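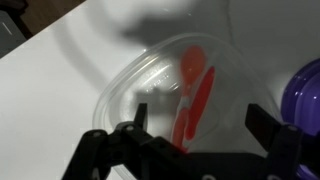
Nurnix Tenant Services | Front Desk and Mail Room

Part-time mail room assistant, Tovov Building

We are looking for one person to join the mail room at the Tovov Building. The job is part-time, 4 hours a day on weekdays, starting in September. It suits someone who likes steady work, doesn't mind being on their feet, and can be counted on to show up on time. The current assistant is moving to our Siron Street office and will stay through the first two weeks to help with training.

The mail room serves all the offices in the building, plus the two shops on the ground floor. Letters come in the morning. Packages come whenever the carriers get here, and in November and December that can mean all day long.

What you will do

Sort incoming mail by suite and put it in the tenant boxes
Sign for packages and enter them in the Ki log
Take heavy or urgent items up to the suites on the cart
Weigh and stamp outgoing mail before the 4:30 pm pickup
Keep the supply shelf stocked with envelopes, tape and labels
Cover the front desk during lunch breaks

The Ki log is our own package list. It runs on the mail room computer and takes a morning to learn. If you can fill out a form on a screen, you can use it. Some tenants still prefer a phone call when a package arrives, and there is a list of them by the phone.

What we ask for

You need to be able to lift 40 pounds and push a loaded cart. You should read handwriting well, or be willing to get better at it. Past work in a mail room, stockroom, library or shop is a plus but we will train the right person without it. A high school diploma or GED is required. A driver's license is not needed for this job.

You will handle checks, legal papers and medical mail, so we run a background check before the first day. We pay for it.

Pay and hours

The shift is noon to 4 pm for most of the year. In December we ask for one extra hour a day, which is paid. The hourly rate depends on experience and is listed on the application form. Part-time staff get paid holidays, sick time and a transit pass. After 5 months you can ask to be considered for full-time openings in the company. We can't promise one will be open.

Parking is limited and goes to tenants first. The bus stops across the street, and there is a bike rack by the loading dock.

How to apply

Pick up a form at the front desk or ask for one by mail. Return it with a short note about your last job and the names of two people we can call. A resume is fine but not required. Please write job number 2607 on the envelope.

Forms are due by the end of July. We will call everyone we want to meet in early August — interviews take half an hour and are held in the building. If you need a different time of day or help getting in, tell us when we call.

Nurnix Tenant Services is an equal opportunity employer.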